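Clean and Tidy Home Help > Stains and Surfaces

White table top has gone yellow in patches, is it ruined?

Posted by marmalade_hatch

Hello all, long-time reader, first time asking anything. I've got a big white table that lives in our back room and gets used for absolutely everything – homework, sewing, wrapping presents, the odd takeaway when we can't face laying the proper one. We bought it second-hand from a couple in Ultosby when we moved, and it was properly white then. It isn't now.

The end nearest the window has gone a sort of weak tea colour, in patches. Not all over, which is what's puzzling me. There's one very clear oblong where a tray used to sit and that bit is still lovely and white, so it looks as if somebody has drawn round it. Then at the other end there are some orangey smears that I think are from a curry in May (I wiped them up at the time, but not very well, it was late). And there's a general greyness in the middle where elbows go.

So far I've tried washing-up liquid and warm water, which took the greyness down a bit. Then a supermarket spray, the lemony sort, which did nothing except make it smell nice. My sister-in-law says bleach, my neighbour says never ever bleach, and the man in the hardware shop sold me a tub of something called Borix, which is a cream cleaner with a bit of grit in it. I've not dared open it.

I don't know what the table is made of. It's smooth and a bit shiny, and it doesn't feel cold like stone would. No label underneath, I've been under there with a torch. The edges have a thin strip stuck on and it's lifting at one corner.

Is it worth saving, or should I just put a cloth over it and stop fretting? I'd rather not paint it if I can help it as I am a terrible painter. Any advice gratefully received, especially from anyone who's had the same thing by a window.

Posted by TeapotAndTwine

Bicarb and lemon juice. Works on everything. Leave it overnight.

Posted by oldgreenwellies

Please don't leave lemon juice on it overnight! I did that with a bedside cabinet and ended up with a dull ring that I can still feel with my fingertip. Bicarb on its own is all right, mixed to a paste with water and wiped off after a few minutes, but acid sitting for hours on a surface you can't identify is asking for trouble.

Right, to your table. I've had three of these over the years, all white, all bought because they looked so fresh and cheerful in the shop, and every one of them has tried to turn beige on me. I don't do this for a living but I've made most of the mistakes, so here goes.

From what you say you've got different problems on the one table, and they want treating separately. It's worth going over it in daylight with the big light off, because a yellow bulb will have you scrubbing at things that aren't there. I lost a whole evening to that once.

The greyness in the middle is the easy bit. It's grease off people's arms and hands with dust stuck in it, and your washing-up liquid has already shown you it'll shift. You just need to do it more than once. Warm water, a good squirt, a microfibre cloth, and then – this is what I always used to skip – go over it again with plain water and dry it with an old towel. If you leave the soap on, it dries to a film and the film grabs the next lot of dust. My kitchen table looked dirtier an hour after I'd cleaned it than before, and it was only soap. I was furious with that table for months.

The curry is turmeric, almost certainly, and turmeric is a pest but it has one great weakness, which is sunlight. I had a bright yellow blotch the size of a saucer and I dragged the table round so that end was by the patio doors, and it went on its own. It took a couple of weeks of not very good weather. You've got a window right there, so if you can swap the table end for end, do that first and save your elbows. If you can't wait, the bicarb paste will lift a bit of it, and so will a dab of surgical spirit on cotton wool, but try the spirit on the underside first. Some finishes don't mind it in the least and some go tacky, and you want to find that out where nobody eats.

The tea-coloured patches by the window are the ones I'd worry about. You say there's a white oblong where the tray used to be. I'm afraid that's the giveaway. If it was dirt you'd usually feel a difference, or the cloth would come up brown, and yours sounds as though it's the surface itself that's changed colour with the light. (I know I've just told you to put the curry end in the sun. It's a balance! A few weeks won't hurt it, a few years will.) You can check by cleaning a patch the size of a postage stamp really thoroughly, right on the line between the white and the yellow. If the line's still there afterwards and the cloth is clean, it's in the material and no amount of rubbing is going to fetch it out.

Now the Borix. I have a tub of it and I'm fond of it for the sink, but I would keep it well away from a shiny table. Anything with grit in it takes the shine down, and once the shine has gone the dirt gets in far quicker. I did the top of a little desk with it and was thrilled, because it came up like new, and by the end of the summer it was the grubbiest thing in the house and wouldn't wash clean. Same goes for those white foam sponges, if you're heavy-handed. I do use them, but barely pressing, for pen marks and so on, and never over the whole top.

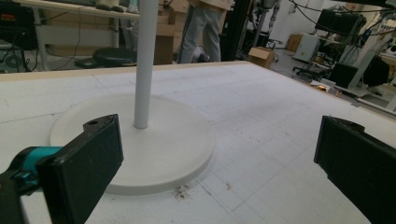 On the bleach question, I'm with your neighbour. It isn't that it'll burst into flames, but it can make yellowing worse on some plastics, and if it gets under that lifting strip at the corner it'll sit there doing who knows what to the board. If you do want something stronger than soap, I've had decent results with Zustness, which comes as a powder that you make up in a bucket. Half the strength they say on the packet is plenty. Wear gloves, open the window, rinse it twice. Don't mix it with anything else, and certainly not with bleach.

Speaking of the strip, do fix that before you start sloshing water about. If the board underneath is chipboard it'll swell up like a biscuit in tea, and you can't unswell it. Often the glue is the iron-on kind, so you can put a sheet of baking paper over it, press with a warm iron for a few seconds, then hold it down hard with a wooden spoon till it's cool. If that doesn't stick it, a thin line of contact glue and some masking tape overnight will do it. It's a five-minute job, or it was once I'd found the masking tape.

If it does turn out that the yellow is in the surface, you've still got choices and none of them is very dear. Mine were:

Sticky-backed vinyl in white. I did this on the second table and it lasted well, though getting it on flat needs two people and a lot of patience. Spray the surface with slightly soapy water first so you can slide it about, and push the bubbles out with a bank card wrapped in a duster. I rushed it and had a crease down one side which I told everyone was the join.

Or just even it up. Take off whatever lives on the table permanently and let the lot go the same colour. It sounds daft, but a table that's creamy all over looks deliberate. It's the patches that catch your eye. My third one is going this way and I've grown to like it.

Or a cloth, as you say. No shame in it. Wipe-clean ones don't breathe, so lift it now and then and dry underneath, or you'll get a damp smell and possibly a print off the pattern. I've seen a bunch of cherries come off on a white table and I can tell you they don't wash out.

To keep it nice afterwards, put felt pads under anything that stays put, and move things round every so often so you don't get another tray shape. Lamps and plant pots are the worst for it. Crumbs want brushing off before you wipe, otherwise you're just dragging them about under the cloth. And a blind on that window, or a bit of net, would slow the whole business down no end.

I'd say it's worth a morning of your time at least. Let us know how the postage stamp test goes.

Posted by wend_and_weft

Agree with nearly all of that, though I've never had any luck with spirit on turmeric, it just spread it about and I got a bigger, paler stain. Sunlight every time for me.

One thing to add. If you go for replacing the top, have a look at what you can get cut to size. I bought a plain white board from Tóth, the timber place, for under 100 quid including the edging, and screwed it on to my old legs. They'll round the corners if you ask. It did mean taking the old top off, which was a fight as every screw had been put in by a giant, but the table feels brand new and I had the old top cut down for shelves in the shed.

Also, check that it really is shiny all over. Mine had a clear coat that had worn away in the middle, and that was why the middle looked grey. If you crouch down and look along it towards the window you'll see straight away whether there's a dull bit. If there is, washing will only get you so far.

Posted by marmalade_hatch

Thank you so much, all of you! Did the postage stamp test after breakfast and the line is still there, clear as anything, and the cloth was clean. So that's that end. But the middle has come up beautifully with the second rinse, I'd been leaving the soap on for years. I've turned the table round so the curry is in the window, ironed the strip back down (it held), and the Borix has gone under the kitchen sink. Going to see how I feel about vinyl once the weather cools off.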